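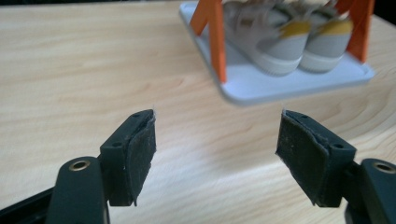

I spent most of July on a bug that was 2 frames long. I want to write it down while I still remember the order things happened in, and also because I promised Simin Rezaei that I would, after she had to listen to me describe it three times over lunch.

Some background on the software first. Heron is the set of scripts we use to turn recordings from the hand-held gripper into something a policy can be trained on. It reads the video, reads the pose track, works out how far apart the fingers are in each frame, and writes out episodes. It started as one file that Urho Pitkänen wrote in an afternoon, and it still has his comments in Finnish near the top, which I have never translated and am a bit afraid to remove. It is now a good deal more than one file. There is a viewer, a trimmer, a checker that is supposed to reject bad episodes, and a replay tool that sends an episode to the arm in Heltville so you can see whether the motion makes sense.

The replay tool is where I noticed the problem. I was replaying episodes from the small shoes task, the one with the miniature sneakers on the orange stand. The arm would come in nicely, line up, and then close early. The gap was small. On a large object you would never see it, as the fingers would still be a long way from anything when they began to move. On something the size of a doll's shoe it meant the fingers were already part of the way shut when they got there, and they pushed it.

My first thought was that the arm was slow. We have a fixed figure in the config for how long the arm takes to act on a position command, and another for the gripper, and these had been measured by Colton Cormier when the arm was first set up. I assumed one of them had gone stale. So I spent a while measuring them again, sending a sine wave to each and comparing what I asked for with what came back. The numbers agreed with Colton's. I told him this and he said he was glad to hear it, in a tone that suggested he had expected it.

My second thought was the finger width. We don't have a sensor for it on the hand-held tool. The width comes from the picture, by finding the two fingers in each frame and working out the distance between them. Urho's original version looked for dark shapes at the bottom of the image, one on the left and one on the right. That works well on our table, which is pale wood with black fingers over it, until the light is strong enough to leave a bright patch between the pads. Then the edge of the grip pad gets hard to pin down. The pads are dark grey fabric and they fray, so the edge was never very sharp to begin with. A few loose threads can move the detected edge inwards, and the script believes the gripper is slightly more closed than it is.

I was quite sure this was it. It fitted the symptom and it was something I had complained about before. I rewrote the detector to use the brass-coloured eyelets and the screw holes in the mounting pieces, which are small and round and don't shed fluff. It took most of a week. The eyelets are good features when you can see them, but the right one tends to sit near the edge of the picture, so I had to handle the case where one is missing and the screw holes have to carry the estimate. I fitted the whole thing as a small model with one unknown, the opening, and let every visible feature vote on it. If a feature disagrees badly with the others it gets dropped for that frame.

The new width track was much cleaner. I plotted the two on top of each other and felt pleased with myself. Then I replayed the same episodes and the arm closed early by exactly the same amount.

This was not a good afternoon. I went for a walk to the canal and back.

What I should have done at the start, and what Slamet Simanjuntak asked me about when I got back, was check whether the two streams lined up in time at all. The video has timestamps and the pose track has timestamps. Heron lines them up once per recording and then trusts the result for ever. Slamet asked how I knew the alignment was right and I said there was a test for it. He asked what the test did. I opened it, and it made a fake recording with a known offset, ran the alignment, and checked that the offset came back. All fine. But the fake recording was built with the same helper function that the aligner uses to read frame times. If the helper was wrong, both sides would be wrong together and the test would pass.

The helper was wrong. When a recording started, the camera wrote a couple of frames before the clock had settled, and those frames all carried the same time. Somebody -- I have looked at the history, and it was me -- had added a line to drop duplicate timestamps. The line dropped the duplicates from the list of times. It did not drop the matching frames from the video. So from then on the first time went with the first frame, the next distinct time went with the second frame, and so on, and every picture in the recording was labelled later than it should have been, or the other way round depending on which end you hold it from. I drew it on paper four times and got the sign wrong in two of them.

The result was that the finger width, which comes from the video, and the hand position, which comes from the pose track, were out of step by 2 frames. In a slow recording that hardly shows. In a quick one, where the person comes in fast and closes on the move, it shows a great deal. Going back through the old recordings, the ones that had always replayed well were the ones by Marlene Zacharias, who is patient and always stops before she closes. Mine were the worst in the set.

The fix was one line. Frames and times now travel together as pairs and there is no way to filter one without the other. I should have written it like that in the first place and I think I knew it at the time.

The fix for the test took longer. I wanted something that didn't depend on our own code to know what the right answer was. In the end I used the recordings themselves. At the start of each one we now ask people to hold the tool over the table and give it three quick shakes up and down before they begin. The pose track sees the shakes directly. The video sees them as the table moving in the picture, and you can measure that with plain optical flow, with nothing in it that knows about our timestamps. Slide one curve over the other until they match and you have the offset. If it differs from what Heron thinks, the checker refuses the episode and says so in words.

There was one snag with this. The fingers take up much of the lower part of the picture and don't move relative to the camera, however hard you shake it. If you take the flow over the whole image they drag the answer towards zero. I masked out the lower half and measured only on what lies beyond the fingers. The wood grain has enough pattern for it, though only just, and the glare patch stays more or less put while the grain slides underneath it, so I had to throw out the brightest pixels as well. With both of those done the match is clear enough that I stopped checking it by eye.

For the old recordings there are no shakes to go on. I tried matching on ordinary motion from the first part of each episode, and that works for most of them, as people rarely hold perfectly still. There were 1802 episodes to get through and I let it run overnight. Those where the match was poor went into a separate folder, and Marlene and I went through them in the viewer. It was dull work. We had the radio on.

I'll put down a few smaller things that came out of this, in case they help someone who is building the same sort of tooling.

The viewer used to show the video and the width plot in separate windows. It now draws a vertical line on the plot at the current frame, and you can step with the arrow keys. If it had done that in the spring I would have seen the fingers start to move in one and not in the other. I had been looking at plots and videos for months and never at both at the same instant.

The new detector stays in, even though it fixed nothing I was looking for. It is better under strong light. I have kept Urho's version behind a flag, and the checker now runs both and marks an episode if they part ways for more than 15 frames in a row.

The config file used to have one number called "latency". It now has three with proper names, saying which device each one belongs to. Colton asked for this a long time ago.

We retrained the small shoes policy on the corrected episodes. I only have a handful of runs so far, and the people at Salinas want to see it on their own arm before anyone says much about it. The early closing has gone from replay, at any rate. The policy has a new habit of pausing above the tray for a moment before it goes in, and I haven't found out whether that comes from the data or from something in the controller. Slamet thinks it is Marlene's recordings, where she always stops first. I have split them out and will train without them this week to see.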